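Hi! I put this repo together over a few evenings because I kept losing track of what I'd ordered, from where, and when it was supposed to ship. It reads the order emails I get from online shops (phones and gadgets, mostly) and turns them into one plain CSV.

# staltel-orders

## What it handles

Right now it knows 2 shops, Grunden and Dullico. Grunden emails are easy, they've looked the same forever. Dullico likes to move the shipping line into the footer whenever there's a sale on, so there's a second parser for those and it's pretty ugly, sorry!

Preorders get their own column, `preorder`, set to `yes` or `no`. If the shop gives a ship date it goes in `ship_expected`, and if they change it later the old one stays in `ship_first_promised`. I love that column. My slowest order slipped 57 days.
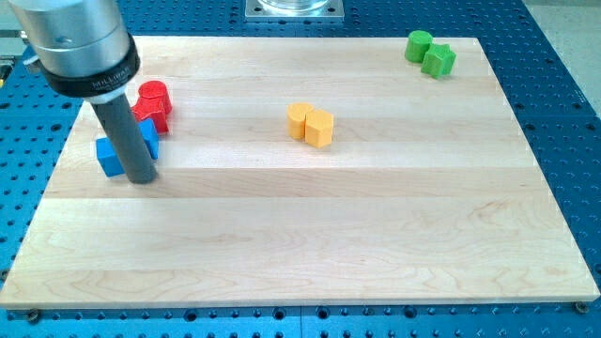

*Rod tip just over the board, blue block next to it, reds behind.*

## Running it

Save your emails as `.eml` files in `inbox/`, then:

```
python staltel.py inbox/ --out orders.csv
```

Mixed carts (a preorder plus in-stock stuff) come out as separate rows with the same `order_id`. Add `--merge` if you'd like them on one row, but then you only get the latest ship date.

## Sample data

`sample/` has 13 emails from my own account with the address and card lines stripped out. 3 of them are cancellations, which are handy for testing refunds. Prices are in whatever currency the shop used. I don't convert anything.

## Known problems

- Color names with a slash in them ("White/Gold") get split into two items
- Dullico coupons show up as a negative product
- Bondarchuk support is half done in the `bondarchuk` branch. It reads the order number and the total, and then it gives up

## Changes

25th October: fixed the time zone mess in `ship_expected`, added `--merge`. If you made a CSV before this, please run it again, your dates may be off by a day.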